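**Breltico publishes carton return standard for small parcel senders**

Skidavton, Nov 19, 2023 — Breltico has published a standard for the return and reuse of single-wall corrugated cartons. It is written for firms that send small parcels by road and take part of their packaging back from customers. The text covers grading, storage, re-taping and marking, and replaces the working draft circulated in May.

The standard sets a limit of 20 kg gross weight for any carton on its second or later trip. A carton that has carried liquids, paint or loose powder is excluded at first inspection, whatever its condition.

Grading is done with the carton open. All four flaps are folded back, the score lines are checked for splits, and the corners are pressed by hand. A split longer than 82 mm on any score line moves the carton to the recycling stream. Old labels may stay in place if the address and any barcode are fully covered.

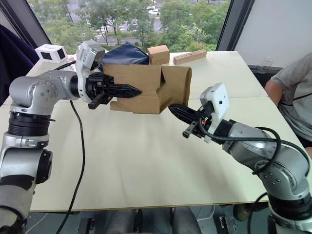
*Open cardboard box above a tabletop.*

The grading rules were drawn up from a trial run with Atow, a mail-order supplier of garden fixings. The trial logged 2,996 returned cartons, of which 2,000 were passed for a second trip. Crushed corners were the most common cause of rejection, followed by torn flaps and damp board.

Storage received more space in the final text than in the draft. Passed cartons are to be kept flat, off the floor and away from outside doors. Stacks are tied in one direction only — cross-tying marks the edges and weakens the score lines. Cartons that have been held in an unheated store must be brought indoors the day before use.

Tape is the other large change. The draft allowed new tape to be laid over old. The final text requires loose tape ends to be trimmed, and the new strip to run the full length of the seam and down each end panel. Paper tape is preferred, as it can go into the same recycling stream as the board. 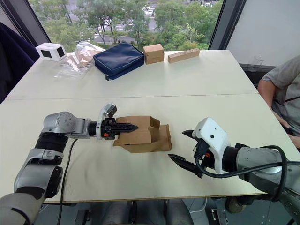 Ga-eun Seol asked during the comment period whether the flap check could be dropped for cartons returned unopened, and argued that it added handling time with little gain. The request was accepted in part. Unopened cartons may be graded from the outside if the seams are whole and the base is flat.

Paula Ardeleanu, who edited the standard, said the marking scheme had been kept simple on purpose. "One stroke of the pen for each trip, on the base flap, in black. Packers asked for something they could read without a chart."

Shin, a packaging distributor, will print the marking panel on its plain brown range at the next change of plates. Cartons from other makers can be marked by hand and remain within the standard. 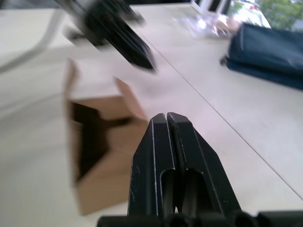 *Pale, off-white tabletop.*

The standard does not apply to double-wall board, waxed cartons or food packaging. A separate note on double-wall board is in preparation — no date has been set.

Copies are free of charge and can be requested in print or as a file from the Breltico office in Skidavton. Comments on the published text should give the clause number and the proposed wording.

**Notes to editors**

- "Trip" means one delivery to a customer. The return leg is not counted.
- Weight limits refer to the packed carton, with filling and tape.
- Breltico does not certify cartons or inspect premises.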